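The Yilma district election office held its open day on December 13, 2022, two months after the October council vote was put off for a second time. I signed in at the front desk and was given a badge with the number 36 on it.

Staff took visitors through the registration hall first. The Yilma rolls had been reopened after residents of Urna complained that 518 names were missing. A clerk showed us how each complaint is logged and sent to the district judge, who has 6 days to answer. 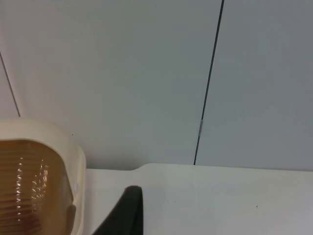
Tekle Birhane

Questions were taken after lunch. Most were about the new date, which the office says only the regional council can set. A man from Urna asked why his village votes at Yilma, a two-hour walk, when it used to have its own polling station. He was told to put the request in writing.

The tally room was closed to visitors. The next open day will be at the Urna office, and 32 places are available. Sign-up is at the front desk in Yilma.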